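## A Kitchen Made of Numbers

By the time I reached the second floor at Lemham, Iara Saavedra had already put two grippers through most of the morning's list, and she was happy to start over for a visitor who kept asking what everything did. The one from Stetel has flat pads and a short stroke. The Calik opens wider and costs a good deal more, a point she brought up twice before the coffee was ready.

Most of the comparing is done in simulation, with a wrist view on the screen and a kitchen that can be shuffled as often as you please – 300 layouts for each gripper, this week – and I could have watched it all day.

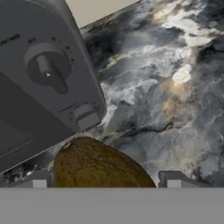
Round things are what she worries over. A coconut gives a pair of flat pads very little to hold on to, and when there's a big appliance crowding in from one side, the arm has to think hard about its way out again. Florencia Yáñez, who writes the controller, would like slower fingers. Iara would like softer pads, and they've been arguing it back and forth (very fondly!) since March.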